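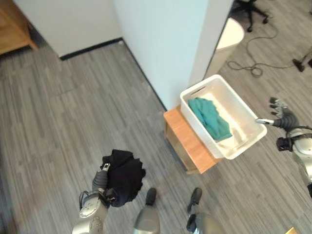
Tollano 1.6 hatchback: shudder from a stop, only when warm. Clutch or mount?

Asked in Cars > Transmission and drivetrain

I have a Tollano hatchback with the 1.6 gas engine and five-speed manual, 98,000 miles on it. I bought it used at 61,000 and as far as I know the clutch is original. Since January it has developed a shudder when I pull away in first. It is fine for the first few miles. Once the engine is fully warm and I have been in traffic, it shakes hard enough to rattle the glove box door, then smooths out as soon as my foot is off the pedal. Reverse is worse than first, especially backing up my driveway, which has a slope.

What I have checked so far:
No slipping. In fourth gear at 40 mph, flooring it, the revs climb with the speed and don't run away.
Pedal feel is normal and the bite point has not moved.
No warning lights. I plugged in a cheap code reader and there was nothing stored.
Fluid level is on the line.

One shop wants to do a full clutch and flywheel without driving it. Another one said "probably a mount" over the phone and wouldn't go further than that. The clutch job costs a lot more than I want to spend on a guess. Is there a way to tell which one it is at home? I have basic tools and a floor jack with stands.

Harriet Greenberg

3 answers

Answer 1 (accepted)

Shudder that shows up warm and is worse in reverse can be either one, so the second shop wasn't wrong. Do the mounts first. They cost nothing to look at.

Open the hood, set the parking brake, and have a helper sit in the car with the engine running. Stand to the side, never in front. The helper holds the foot brake and lets the clutch up in first just until the engine starts to load, then pushes the pedal back down. Same thing in reverse. Watch the top of the engine. A little rocking is normal. If it jumps and comes down with a thump, you have a bad mount.

On these cars the one to look at is the lower rear mount, the dog bone shaped one between the transmission and the subframe. With the car on stands and the engine off, put a pry bar between the bracket and the subframe and lean on it. The rubber should push back. If it is torn through or you get metal on metal, replace it. It is three bolts and can be done in an hour. The center bolt on mine called for 119 Nm, but look yours up, the bracket changed partway through the run and so did the bolt.

While you're under there, look at the bottom of the bell housing where the engine and transmission meet. Oil there means the rear main seal or the input shaft seal is leaking, and oil on the disc will give you this exact shudder when it heats up. In that case a mount won't help you and the transmission has to come out.

If the mounts are good and the housing is clean, then it is likely hot spots on the flywheel or a glazed disc. Ask the shop whether your engine has a solid flywheel or a dual mass one before you agree to a price. A solid one can often be resurfaced. A dual mass one generally gets replaced, and that's where the big number in a quote comes from. 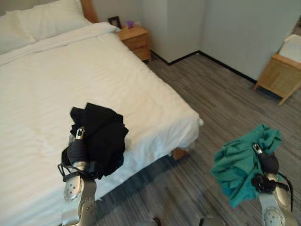 Two closed umbrellas, black and teal-green

Comment: Second the reverse test. Mine looked fine in first and jumped in reverse.

Comment: Would not use the cheapest aftermarket mount. The Umovex one I bought had softer rubber than the old part and lasted 8 months. The Udesum was stiffer. You feel more vibration at idle with it but it has held up.

Answer 2

Could be how you drive it. A lot of people hold the car on a hill with the clutch and that cooks it. Use the parking brake on the driveway and let the pedal all the way up as soon as you're moving. See if it goes away.

Answer 3

Had this on a Muriithi wagon, different car but same kind of layout. The first shop did the clutch and it still shook. Second shop found the rear mount torn nearly all the way across. So I paid for both. The clutch they took out had plenty left on it, they gave it to me in a box and it's still in the garage.

One thing I would add is to ask for the old parts back whatever you have done, and ask for the pilot bearing and release bearing to be in the quote if they do pull the transmission. My first quote left the release bearing off and it went up when I asked.

Follow-up from Harriet Greenberg

Did the brake test with my brother in the seat. First gear it moved a little, reverse it came up a good inch and dropped with a clunk. Got it on stands the next morning and the rear mount is split on both sides of the sleeve. Bell housing is dry. I ordered the Udesum. One of the subframe bolts is pretty rusty so I've been soaking it with penetrating oil. Does anyone know if that bolt goes into a captive nut or is there a loose nut on the other side I need to hold?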